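Jastside basket cell: setup and upkeep

This card covers the simulated two-arm cell used for the Jastside basket task. It tells you how to bring the cell up, how to check that the arms are loaded correctly, and what to fix when a run starts behaving oddly. The task itself (put the small goods in the lined basket) is described in the task card and is not repeated in full.

Maintainer: Lise Lapointe. Send fixes as patches against the cell folder, with the run log attached.

1. What the cell contains

One room, plain walls, no fixtures. One wooden table with a raised rim. One square woven basket with a white fabric liner. Small goods: a carton, an orange bottle with a white cap, short cans with silver lids. Two arms, left and right, each with its own end tool file.

The room and table are static and should never need editing. The basket is a static shell with a separate liner mesh. The liner does not move as cloth; it has a collision shape of its own, and most of the trouble in section 4 comes from that shape.

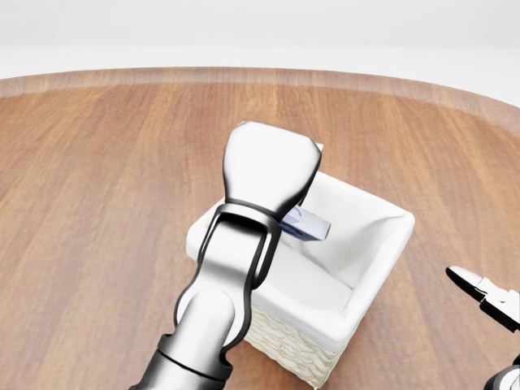
End tools are set per arm in tools.cfg. The rounded paddle, the jointed fingers and the full hand are separate files with separate wrist offsets. Changing the tool name without changing the offset will load without a warning and put every grasp low. Change both lines together, then restart the cell. A hot reload keeps the old offset.

2. Bringing the cell up

Start the physics server first, then the renderer, then the arm drivers. The left driver must report ready before the right one is started, or the two will claim the same port.

Run the settle script once. It drops the goods from just over the tabletop and steps the physics 990 times with the arms parked. If a can is still rocking at the end, reset the goods and settle again. Do not record from an unsettled start.

Check the joint zero on each arm with the zero script. It prints one line per joint. A joint that is out of line should be corrected in the arm file, never by adding an offset in the driver.

3. Thumb clearance

The thumb on the full hand reaches sideways and can meet a can lid well before the palm is near it. The contact margin on the thumb link is therefore set apart from the other fingers. Keep it at the shipped value unless you have changed the can mesh. If you raise it, the solver will push a can over while the thumb still looks clear of it.

To check clearance, park both hands beside the cans, open, and turn on contact display. A contact should be listed only when the thumb meets the lid. 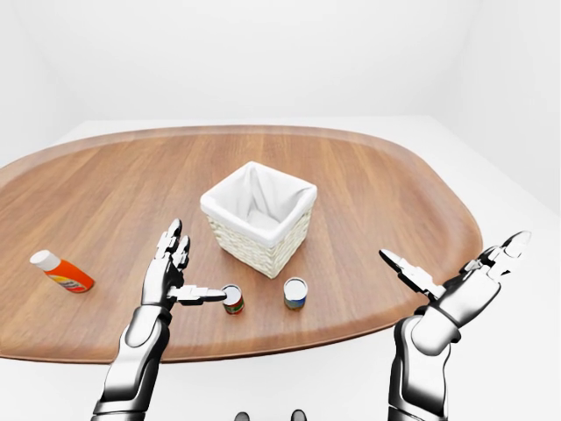
Hermine Schwaiger writes that the contact display lags one step behind the solver when the renderer runs on a second machine, so a single clean reading proves nothing. She steps the physics by hand and reads the list twice before signing off on a tool change.

That procedure now applies to all tool changes. Log both readings.

4. Known faults

Goods sink into the basket wall. The liner collision shape has been scaled with the basket. Reset its scale to 1 and scale only the shell.

Bottle rolls during settle. The rolling friction entry is missing from the goods file. Older copies from the Farnholm branch do not have it.

Right hand drifts outward while parked. The hold gain was lost when the driver was restarted. Send the park command again after every restart.

Arm surfaces render dark. The reflection map did not load. This affects the picture only; joint data from such runs is good.

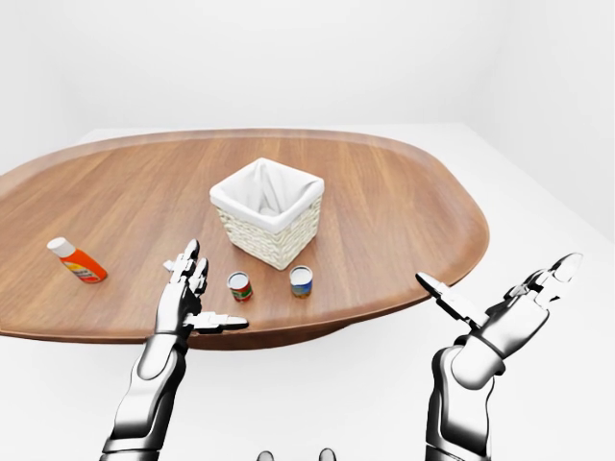
Page last changed: May, 16:47, by llapointe

5. Routine upkeep

Clear the mesh cache after every 80 runs. A full cache slows the renderer, and the camera streams then fall behind the joint log. Compare the first and last time stamps in both before closing a batch.

Keep one untouched copy of the cell folder. When a fault can't be traced, load the copy and replay the same log against it. A fault that shows up in both is in the drivers.

6. Finger tools

The segmented fingers use one drive per finger and a separate one for the thumb. After an update, open and close each hand five times over bare tabletop. All segments must return to the open stop. A segment that halts short usually has a joint limit left over from the Ashworth tool file; delete the limit line and let the loader write a new one.

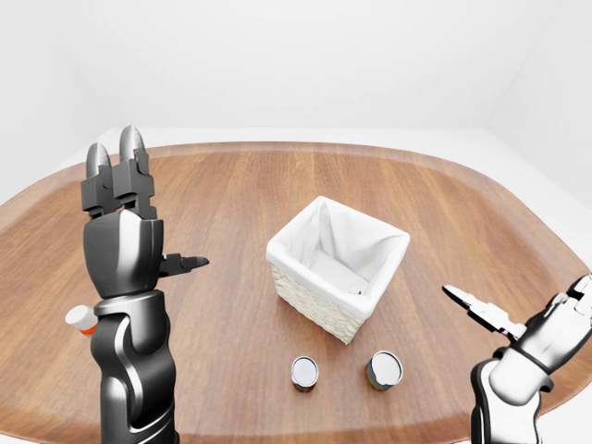 Cletix asks whether the open and close check can be done with the goods already in place. Yes, as long as neither hand comes near the basket or the cans. Settle again afterward.

Tool files older than the current loader are not supported.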